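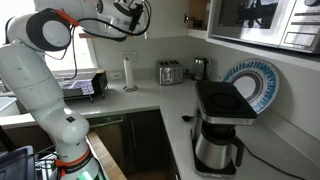
*Back counter with drying rack, paper towel holder, four-slot toaster and electric kettle; drip coffee maker on the right arm of the counter.*

## Resetting the Shared Kitchen Counter

This procedure applies to the shared kitchen at Tornell. The last person to use the counter in the evening completes it.

1. Switch off the coffee maker, kettle and toaster at the appliance, then unplug them.
2. Discard the used filter and rinse the carafe. Leave the lid open overnight.
3. Let the toaster cool fully before removing the crumb tray. Empty the tray over the trash can and slide it back until it stops.
4. Pour out any water left in the kettle.
5. Put away all dry dishes. Hang the dish mat over the rack if it is damp.
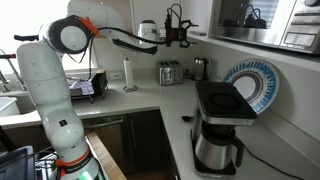 6. Wipe the countertop from the corner toward the sink, lifting each item as you reach it. Use a soft cloth and mild dish soap. Scouring pads and bleach are not permitted on the white surface.
7. Dry the area below the outlets with a paper towel before plugging anything in again.
8. Replace the paper towel roll when it is down to the last few sheets. Spare rolls are kept in the Birkett storage room.

### Descaling

The kettle and coffee maker are descaled every June and December. Mix equal parts white vinegar and water, run one full cycle, and follow with 2 cycles of plain water. Record the date on the sheet inside the pantry door.

Report damaged cords to Niilo Vainio, extension 108.

Revised Dec 18, 2025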